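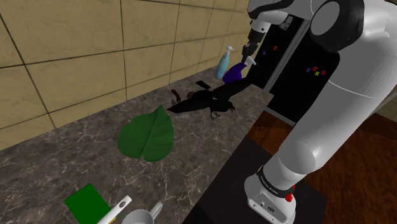 Computer-rendered view of a grey marble countertop with a purple spray bottle.

Plukham, December 2018

Wondex opens refill shop for household cleaning products in Plukham

Wondex, the maker of cleaning products for home and kitchen, has opened its first own shop in the centre of Plukham. In the shop, customers can fill their empty bottles again with surface cleaner, washing-up liquid, glass cleaner and descaler, and they pay only for the quantity they take.

The shop is at the old grain hall beside the market square and offers 17 products from the present Wondex range. All of them are sold by weight. Customers can bring bottles from any maker, on the condition that the bottle is clean, closes well and has not been used for food or drink. Who does not have a suitable bottle can buy one at the counter, with or without spray head.

The opening follows a trial which Wondex started in September together with the retail company Uysal. During the trial, refill points were placed in 11 Uysal stores in Plukham and Skiltton. In total 3,127 refills were sold. Kitchen surface cleaner was the most asked product, followed by washing-up liquid. The descaler was sold less than the company expected, and for this reason it will be offered in the new shop also in a smaller quantity.

The trial gave several practical lessons. Many customers told the store staff that they did not want to wait behind other people while a large bottle was filled. The Plukham shop has therefore separate taps for small and large bottles. The labels were also changed. Each refill now receives a new label with the name of the product, the date of filling, the safety advice and the list of ingredients in large letters, so that an old label from another product does not cause confusion at home.

"We have learned that people like to keep a good bottle for a long time, but they do not like to travel far for filling it," the company said in a statement. "It was important for us to find a place where people already come for their weekly shopping."

Wondex reminds customers that different cleaning products should never be mixed in one bottle. Before a bottle is used for another product, it must be rinsed well with warm water and left open to dry. For marble and other natural stone, the company advises its neutral surface cleaner, as the descaler contains acid and can leave dull marks on the stone. Advice sheets on stone, tiles, glass and steel are available free of charge in the shop.

The refill points in the Uysal stores will stay in use until the end of winter. After this, both companies will decide which of them will continue. A second Wondex shop, in Skiltton, is in preparation, and the opening date will be announced later.

The first some 900 customers of the Plukham shop will receive an empty bottle with spray head without payment when they buy a refill.

The shop is open from Monday to Saturday. It is closed on Sundays and public holidays.

About Wondex
Wondex develops and produces cleaning products for private households. The company has its main office and its filling plant in Plukham.

Note to editors
Price lists and further information on the product range can be requested from the Wondex press office in Plukham.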